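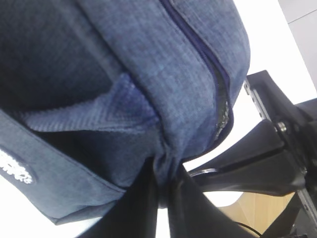

4. Packing, closing and care

4.1 Before first use

1. Remove the bag from its sleeve and take out all paper filling, including the roll inside the main compartment.
2. Open the main zip fully and leave the bag standing open for 16 hours in a dry room. A slight smell of new fabric is normal and fades.
3. Run the slider from one end to the other several times with the bag empty. It should move without catching on the curve.
4. Check the seam on both sides of the zip tape for loose threads. Trim them with small scissors. Do not pull them.

Note: The outer fabric is a mottled weave with lighter flecks. Small differences in shade between panels are part of the material and are not covered by the Cendale guarantee.

4.2 Packing the main compartment

The padding holds the bag in a rounded shape. Overfilling puts the load on the zip seam, and this is the most frequent cause of returns.

1. Place the bag on its back on a flat surface, with the zip fully open.
2. Put heavy items in first, against the base.
3. Fill the corners with soft items such as socks or a rolled cloth.
4. Lay flat items on top. Leave a gap of two fingers below the zip.
5. Press down gently with an open hand. If the contents spring back above the level of the seam, take something out.

Caution: Do not exceed 8 kg. The shoulder strap fittings are rated for this load and no more.

Caution: Bottles must be closed and carried in a separate waterproof pouch. The lining resists splashes but is not sealed at the seams.

4.3 Closing the zip

The zip follows the curve of the bag and must be closed in stages.

1. Bring the two edges together by hand at the starting end.
2. Hold the fabric just behind the slider with one hand. Keep the tape flat.
3. Draw the slider along the straight part with the other hand.
4. At the curve, stop and move the holding hand forward. Ease the padding inwards so that it does not press on the teeth.
5. Continue slowly to the end. Tuck the puller under the fabric edge.

If the slider catches, move it back a short way, free the fabric and start again from step 2. Never force it with pliers.

Note: Fabric may stand slightly apart over the lower part of the zip, leaving some of the teeth in view. This does not affect the closure.

4.4 Flat pocket

The flat pocket is intended for documents, tickets and cards. It is not padded.

1. Lift the flap by its stitched border and slide the contents in lengthwise.
2. Smooth the flap down from the top towards the hem.
3. Make sure that nothing stands out past the edge before lifting the bag.

Do not iron or scrape the printed logo. Adhesive labels will damage the print when removed.

4.5 Ribbed strip

The ribbed strip folds as the bag is filled and emptied. Creases in it are to be expected.

1. After emptying the bag, pull the strip flat along its ridges.
2. Brush out dust with a soft, dry brush, working with the ridges and not across them.
3. If a crease remains, lay a damp cloth over it for 7 minutes and let the strip dry flat.

Caution: Do not use a lint roller on the ribbed fabric. It lifts the pile.

4.6 Cleaning

1. Empty all compartments and shake the bag out upside down.
2. Mix a little mild soap with lukewarm water. Test on the base first, as darker blues may give off some colour.
3. Dab marks with a white cloth. Do not rub.
4. Wipe with clean water and leave to dry with the zip open, away from radiators and direct sun.

Do not machine wash, bleach or tumble dry. If the zip becomes stiff, draw a plain candle along the closed teeth, then run the slider 4 times and wipe off the excess.

4.7 Storage

1. Fill the bag loosely with paper to keep its shape.
2. Close the zip three quarters of the way.
3. Store upright in a cotton cover. Plastic covers hold moisture.

For replacement pullers and straps, see section 6, Spare parts.

Section revised Sep 21, 2026. Text: N. Pálfi. Checked: B. Eskildsen.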